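Notice to Residents of the Harnside Building

The Office of Tenancy wishes to inform all residents that the matter of Apartment 314 has been reviewed and is now closed. The following account is entered at the request of Ms. Ermelinda Prata, Senior Clerk, who visited the apartment on behalf of the Office.

The tenant of record, Mr. Hopkin, gave notice in January and returned both keys. In the weeks that followed, the Office received 20 letters from him, each bearing the return address of the apartment he had left. The letters were courteous. They concerned the radiator, the hours of the front door, and the price of stamps. The Office replied to each within the period required.

On a Saturday, Ms. Prata entered the apartment with Ms. Loan Ngô of the Ullengate branch. They found the rooms swept and the windows latched. A letter lay on the kitchen counter, addressed to Ms. Prata by her first name, which does not appear in any correspondence issued by this Office. It thanked her for coming and asked that she sit down, as the stairs were steep.

Ms. Prata sat down. She has stated that she did so of her own free will and that the chair was comfortable.

Ms. Ngô continued the inspection alone. She noted the condition of the floors, tested the lights, and signed the form in the hall closet, where the light was best.

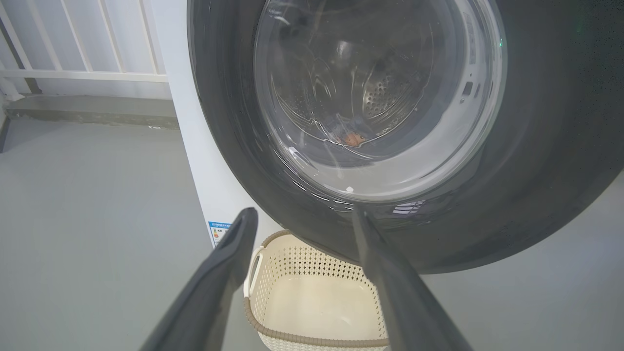 When Ms. Ngô returned to the kitchen, Ms. Prata was writing. She had completed one page on the subject of the radiator and had begun another. Ms. Ngô asked whether she was ready to leave. Ms. Prata replied that she would need an envelope first.

The Office has since amended its records to show Ms. Prata as tenant of Apartment 314, with rent payable on the usual terms. Her desk in Room 226 has been assigned to a Mr. Hopkin, who began work on Monday and has proved punctual. Residents with questions about the radiator should submit them in writing.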